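I said in my last post that I'd stop moaning about Tarundale until I'd seen the thing for myself. So I went, and I'm going to moan a bit more, only now with better information.

The idea, as Krisztina Medve explained it on the phone, is that you steer two arms through a chore again and again, save every go, and feed the lot to a learning system. The chore this month is sorting jars and bottles into coloured trays. My spice cupboard could use it, I'll admit.

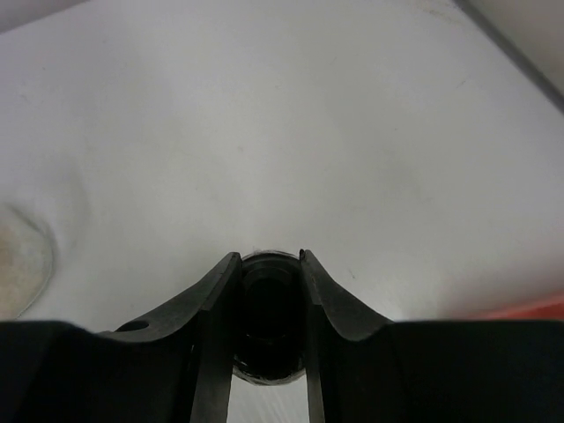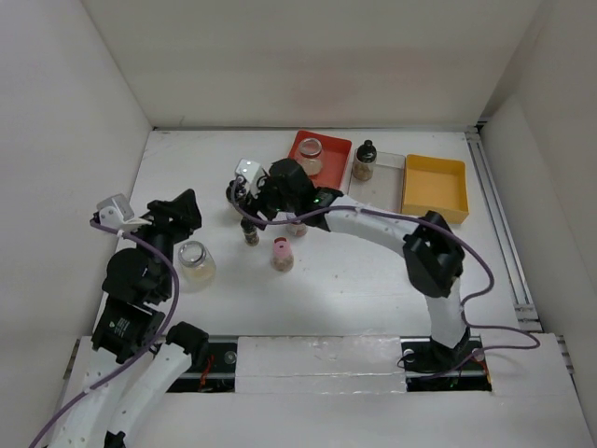
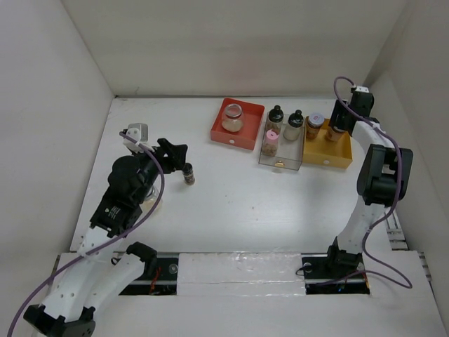 Jars, trays and grippers at Tarundale. The first is the view from the wrist.

Edit Győri was driving when I arrived and she is very good at it. She'd done 29 goes before lunch and thrown out 13 of them, mostly for dithering. That bothered me more than it bothered her. If you bin every go where the person hesitates, what does the machine learn to do when it ought to hesitate? Ferenc Nyitrai says they keep a few of the clumsy ones in on purpose. How many is a few? He didn't know, and went off to ask Orestis, who didn't know either.

My other gripe is the setting. White table, white walls, the same three trays along the back. I asked whether anyone had tried it with a tablecloth, or with the light coming in sideways at four in the afternoon, and was told that's planned for December. It may well be. Flunlow was planned for December too, and those of you who've read this blog for a while will remember how that went.

What I did like was the wrist view. Watching on that screen you find out how little the arm has to go on when it's holding something: the tips of its own fingers, a dark round rim and a lot of white. I had a turn myself and managed two jars in 17 minutes. Edit kindly marked both as unusable.

I've asked for the list of what gets thrown away and why. Ferenc has promised to send it, and I'll put it up when it comes.

We use cookies to improve your visit. By continuing to browse you accept our use of cookies. Accept / Manage settings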